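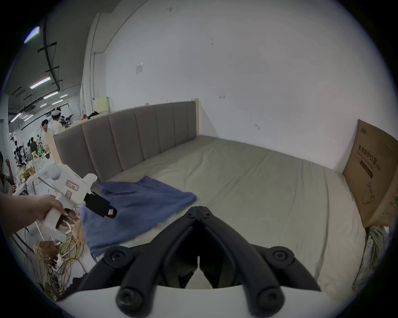

Does anyone need to iron a fitted sheet? People with nothing else to do that day may enjoy it, and the rest of us can pull the corners tight and get on with things.

I raise the matter after reading a bedding guide put out by the Gundasska home store, which runs to 11 pages and treats the making of a bed as a branch of engineering. The guide wants the fitted sheet pressed on medium heat, lifted while still warm, and applied to the mattress by two people working from opposite corners. I live in a household where two people have never once been free to work from opposite corners of anything.

Let me say that I like a made bed. I make mine every morning and have done so since July, when I read somewhere that it would improve my character. I am still waiting on the character, but the bed looks fine. My quarrel is with the idea that a wrinkle is a failure. A fitted sheet is a bag with elastic in it. It spends its off-hours wadded at the back of a closet, because no living person can fold one, and then we stretch it over a mattress and act wounded when it remembers the closet.

The guide's answer is to buy a better sheet. The Stidar set I looked at costs $195 and promises a "hotel finish." I have slept in hotels. The finish comes from a person with a cart who does it all day, and that person was not included in the package. I checked the listing twice.

Cheaper sets make smaller promises. My everyday sheet is a Prasten, bought on sale, and all it ever claimed was that it would fit. Three of the corners do. The fourth comes off around four in the morning and creeps toward my shoulder like a cat that wants something.
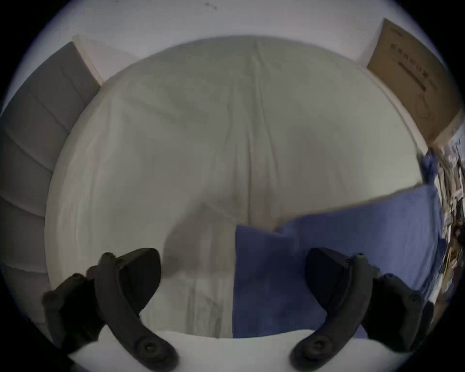
Then there is the crease down the middle, the one that comes from the packet or from being folded in half by an optimist. The guide gives it a full page. You are to mist it with water, smooth it from the center outward with the flat of the hand, and wait. I tried this. I misted, I smoothed, I waited, and then I went to bed on a damp stripe – an experience I would not pay hotel prices for.

What gets rid of the crease is a body lying on it for a couple of nights. It brings in new wrinkles, of course, but those are yours, and you can blame them on a bad dream or a late supper.

I have softer feelings about the blanket question. The guide is against leaving anything loose on top and wants it all tucked, squared, or put away in a Mabula storage box, sold separately. I keep a spare cloth thrown across my bed most of the year. It gets used for cold feet, for naps, and once for a spilled glass of juice. In a box it would have been no help with the juice.

So pull the corners, run a hand over the worst of it, and put the iron back where you keep it, if you know where that is. Mine is under the fitted sheets.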